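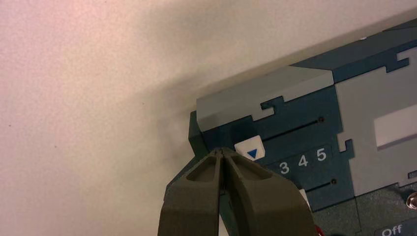

Can you grow decent chillies somewhere that gets proper frosts? Plenty of people do, as long as they start the seed indoors while it's still winter and don't rush the planting out.

That's the short version of what Mervyn Tapley told me over a very long cup of tea in Wetodlow. Mervyn has been growing chillies for 12 years and has 50 pots on the go in the back half of his block, plus a bathtub I wasn't allowed to touch (seedlings, very young, very precious). I'd asked for half an hour. I got home after dark.

"I didn't even like hot food," he said. "My mother thought pepper was showing off. Then Iulian next door handed me a jar of something over the fence and I had to go and lie down."

Iulian Nistor still lives next door, and he wandered in halfway through our chat without knocking. The two of them argue about everything. Iulian pickles his, Mervyn dries his, and each thinks the other is wasting good fruit!

"He dries them to leather," Iulian told me. "You could sole a boot with them."

Mervyn said that was one batch, years ago, and would I please not write it down.
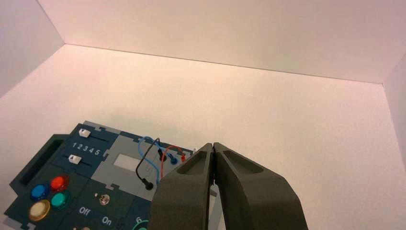

Dark teal board with jigsaw-style edges, on a pale floor.

I wanted to know about starting from seed, having killed every tray I've ever sown. Mervyn asked where I'd kept them, and I said the laundry windowsill. He winced.

"Too cold at night. They want to be warm underneath. I used to put mine on top of the hot water system and they were up before I'd remembered I'd planted them." He sows two to a cell and snips out the weaker one, which he says he still feels bad about. Once they've got four proper leaves they go into bigger pots, and after that he mostly leaves them alone.

The watering is where most of us go wrong, apparently. "People love them to death. Stick your finger in the dirt. If it's damp, go inside and have a biscuit."

He plants out late, too. Everyone in his street has theirs in the ground well before him, and he doesn't care. His best year ever, the Flurnell Show year, he was still shuffling pots in and out of the shed in December – there'd been a freak cold snap and he'd lost his nerve.
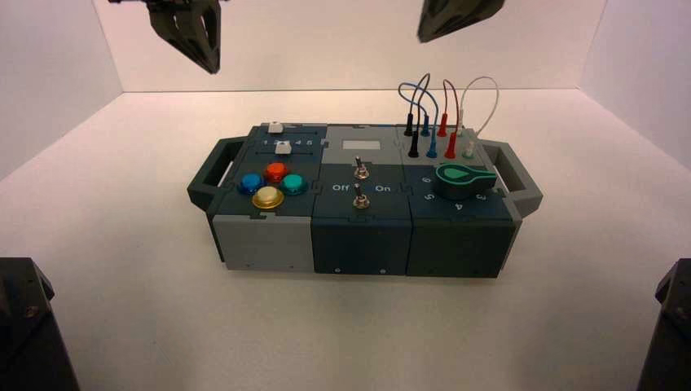
The Flurnell Show, and the sauce

I'd heard bits of this story already but never from Mervyn. He'd entered a sauce called Espiritu, named after a song Iulian hums while he's washing up, and it came second. First went to Iulian. With Mervyn's chillies.

"I gave him a bucket of them!" Mervyn said. "A whole bucket! I carried it round there myself."

"He forgot the salt," said Iulian, and ate another scone.

They've made the sauce together ever since. It's called Plivia now (neither would tell me why, and they both went a bit pink) and they put up 100 bottles a year in Iulian's kitchen, mostly for family and the school fete.

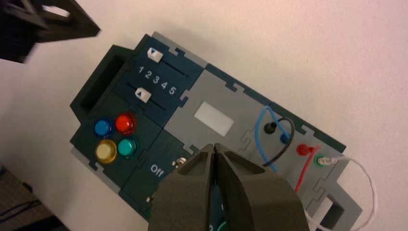
Judging a chilli sauce is harder than you'd think, and both of them have had a go at it. Mervyn's gripe is that everybody scores the heat and forgets the rest. By the third spoonful your tongue's gone and you're just guessing. He'd like two separate scores, and I reckon he has a point – think of that pair of white slider knobs with 1 2 3 4 5 printed between the slots, and call one heat and the other flavour. Plenty of the sauces I've tasted would be shoved right up on the first and barely moved on the second. Plivia, for the record, I'd put at a three and a five. Iulian says I'm soft and it's a two for heat at most.

I asked Mervyn what he'd tell a beginner. He thought about it while he found me a bag for the seedlings I'd somehow agreed to take.

"Grow one plant. One. Something mild. Then see if you still want to talk to me."

I've got six. They're on top of my hot water system as I type, and I've had my finger in the dirt twice already this morning.

Print this article
E-mail this to a friend

Comments (3)

Jalna: Hot water system!! Mine's outside, bugger it. Would the top of the fridge do?

PotsAndPans: I've had a bottle of Plivia and a two is a flat-out lie. I cried in front of my in-laws.

Keith from down the road: He did forget the salt. I was there.

Recent items
Saving tomato seed the lazy way
What's on in Wetodlow, August 2018
My neighbour's lemon tree and me
Flurnell Show: how to enter your jams and pickles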